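Notes on the clear bins, July

The reorganization of the pantry at the Jedham house has now entered its second month. The first stage covered the dry goods, which were moved out of their paper bags and into jars. The second stage, recorded in this post, concerns the small and awkward items: sweets, tea tins, jar lids, birthday candles and the many round things that roll to the back of a shelf and stay there.

Until this summer, all of these were kept in a deep drawer below the counter. The drawer held a great deal and showed very little. A packet of yeast bought in the spring was located in June, under a bag of rubber bands, and had to be thrown out. It was decided at that point that the drawer would be given over to dish towels and that everything else would move to clear plastic.

Two makers were considered. The Sturkach bins are sturdy and stack well, but their sides are frosted and the contents must be guessed at. The Lidov containers are thinner and cost less - the full order came to 80 dollars with delivery - and their walls are fully transparent. The Lidov set was chosen. Cuautle, the shop in town, carries a similar line with bamboo lids, which was found to be too wide for the shelves.
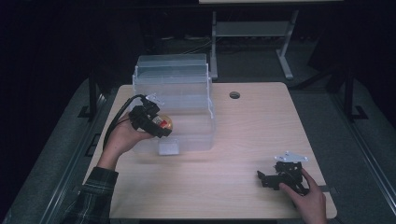

Sorting was carried out at the table and not at the shelves, one category at a time. The light wood proved to be a good surface for the work, as small items stand out well against it. Stepped containers such as the one on the table, with an upper section slightly narrower than the lower, take up a little more shelf depth than a straight box would. They are so clear that the wood grain shows through the plastic, and this was the quality most wanted. Round items, the golden one with its patch of red label among them, were considered as a separate category and assigned a bin of their own.

The following rules have been adopted for the shelves:

- One category per container, with no exceptions for "miscellaneous."
- Labels go on the shelf edge and never on the plastic. Adhesive residue took most of an evening to remove from the old jars.
- Sweets are kept above eye level.
- Any container that cannot be closed is to be sorted again before anything is bought for it.

The third rule has been contested within the household and remains in force.

Some matters are still open. The tea tins do not fit any container in the set and are standing in a row on the top shelf for now. The birthday candles were placed with the matches, then moved to the baking shelf, and may be moved again. Washing instructions for the Lidov containers advise against the dishwasher, so they are being cleaned by hand with mild soap and a soft cloth - a slower process than expected, particularly along the ledges.

The next stage will address the spice rack, where there are currently two open jars of cumin and no paprika.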